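17th August
By the Zhuravel course team
Reading time: 4 minutes

Public Health Module, Handout 2: Getting treatment to people and keeping them on it

These notes go with the second lecture on tuberculosis. The first covered how the infection spreads and how it is found. From here on we deal with what happens between a positive test and the end of treatment, where a lot of programmes lose people.

Terms you will need

Latent infection: the person carries the bacteria but is not ill and cannot pass it on. Active disease: the person is ill and, if the lungs are affected, may be infectious. Drug-resistant TB: one or more of the standard medicines no longer works. Loss to follow-up: treatment was never started, or was stopped for two months or more in a row.

Standard treatment

Ordinary drug-sensitive TB is usually treated for six months. The first two months use four medicines, and the remaining four months use two of them. Shorter courses exist for some patients, and resistant forms may need longer and different treatment. You are not expected to learn doses for this module.

Most patients feel better within a few weeks. The cough eases, weight comes back, and the tablets begin to look like a nuisance. This is a common point for people to stop. Bacteria that survive a broken course can cause a relapse, and irregular treatment is one of the ways resistance develops.

The Irkik district exercise

We will use the same case all term. Irkik is a rural district with one hospital and a scatter of small clinics. In the year we are looking at, the district screened 3000 people and found 323 with active disease. All of them were offered free medicine. Of those, 151 were listed as lost to follow-up at some stage.

Work out the proportion before the seminar. It comes to a little under half, in a district where the drugs cost the patient nothing. Write down your first explanation and keep it, as we will come back to it in the last session.

The district then paid for home interviews. The reasons people gave fell under these headings:

- travel to the clinic, mainly fares and lost wages
- side effects, especially nausea and sore joints
- clinic hours that clashed with farm work
- fear that neighbours or an employer would find out
- medicine out of stock on the day of the visit

The last item is easy to miss. Stock-outs were recorded in the pharmacy book and missed visits in the patient register, and the two were kept in separate buildings. In March the clinics began sending both to the district office on a single sheet.

Ways of supporting patients

Directly observed treatment means that someone watches the patient take each dose. It gives a clear record, but it can be costly and some patients find it demeaning – particularly if they must travel every day to be watched. Trials comparing it with self-administered treatment have had mixed results.

Video-supported treatment lets the patient send a short recording by phone. It saves travel and depends on a signal and a charged battery. Irkik tried a phone system called Cerport in its two largest clinics. Staff liked it. Patients without their own phone were left out, and many of these were older women.

Food parcels and fare refunds are simpler. The Clastar project, which ran alongside the clinics, refunded fares at the desk on the day. An earlier scheme had refunded them by post, and few people bothered with the form.

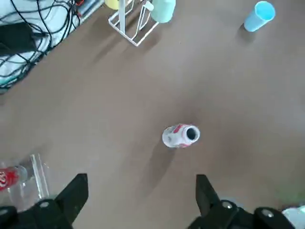

Does a patient who has missed a few doses have to start again from the beginning?

It depends on how many doses were missed and in which phase. A short gap is often made up by adding the missed doses at the end, while a long gap, particularly in the first two months, may mean new tests and a fresh start. The clinic decides, so the patient should go back as soon as possible and say plainly what was missed.

For the seminar

Read the interview summary in the course folder. Choose one of the headings above and suggest a change a single clinic could make without new money. Half a page is enough. Say who would do the work and how you would know whether it had helped.

Bring a calculator – phones are fine.

Comments (3)

For the proportion, do we divide by everyone screened or only those with active disease?

Only those with active disease. The screening total is for the exercise on yield next time.

I work in a pharmacy and the stock-out part rings true. Patients who make a long trip for nothing don't always come back. Could we have more on ordering and supply later in the term?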